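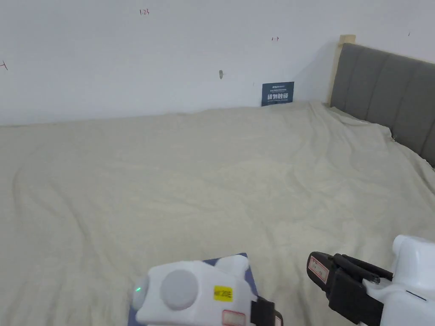
Bed station, both hand-held grippers over the sheet, green light on the left one.

About us

Cloten is a small shop. We look after grippers. Setup, upkeep, repair, hand-held units mostly, some arm-mounted. Started in April with one bench and 6 units on loan from Mtshali, now 39 on the books.

What we do to every pair before it goes back out:
Jaws opened and closed by hand, feel for grit
Finger screws checked, retightened, marked in the log
Labels read against the log, left and right not swapped (it happens)
Indicator light on before anybody picks it up
Then a run at the bed station. Cloth is hard on fingers, folds find every loose edge.

Full strip-down at 1000 cycles. Pads go sooner, depends on teh work.

Who we are
Nosipho Chauke - bench, jaws and fingers
Rostam Sadeghi - wiring, batteries
Zinhle Botha - bookings, spares, call her first

Sending something in? Put the fault on a note in the box. "Doesnt close" is fine. Chargers too please.

Page updated August 2019, spares list to follow.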